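Hinari Opens Second Processor Sorting Room at Mirkevow Site

MIRKEVOW -- The Hinari component reuse center has opened a second room for the sorting and storage of used computer processors, the center announced in January. The new room doubles the bench space available for parts taken from retired office computers and will serve the same school and library programs as the first.

The center received 3,806 processors during its last program year. Of these, 1,638 were passed on for use in rebuilt desktop computers. The remainder were held as spare stock, returned to their donors at the donors' request, or sent to the Shirazi metals yard for recovery.

Under the procedure now in effect, each processor is removed from its original board, cleaned of old thermal paste, and placed in a slotted tray before any further work is done. Loose storage in bins, which the center used in its early years, has been discontinued. Staff found that parts stored in bins were often scratched on the contact side, and that the model markings had to be read a second time when the bins were emptied.

The gray trays adopted for the new room hold a processor between raised lips, with the metal heat spreader facing up and the edges of the green substrate left clear. A part can be lifted out by its sides without touching the contacts. The benches themselves are fitted with slotted aluminum extrusion, so that trays and fixtures may be moved as the work requires.

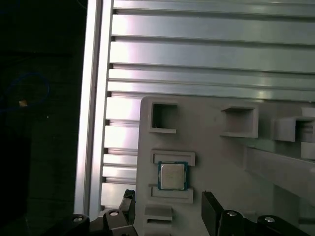
Will the center accept processors that are still installed in a computer?

Complete computers are accepted at the Gatari Street entrance only, and donors are asked to remove all storage drives beforehand. Separate processors may be left at either entrance in a rigid container.

Donated parts are logged on arrival and held for 8 working days before testing begins. During that period a donor may withdraw an item by presenting the receipt issued at the counter. After testing, each processor is assigned to one of the center's stock groups according to socket type and age. Models that no current program can use are kept for one further program year and then released for recovery.

The center currently supplies 39 schools and libraries in the district. Requests from new institutions will be taken from the opening of the spring term, and existing partners do not need to reapply. Institutions are asked to state the board model for which each processor is intended -- requests without this information will be returned.

Working hours at the Mirkevow site are unchanged. The counter opens at 9:00 a.m. and closes at 4:30 p.m., with deliveries of more than one pallet received before noon. The original sorting room will remain in use for memory modules and expansion cards, which were previously handled on the same benches as processors.

Printed copies of the revised donation guidelines are available at the counter and at partner libraries.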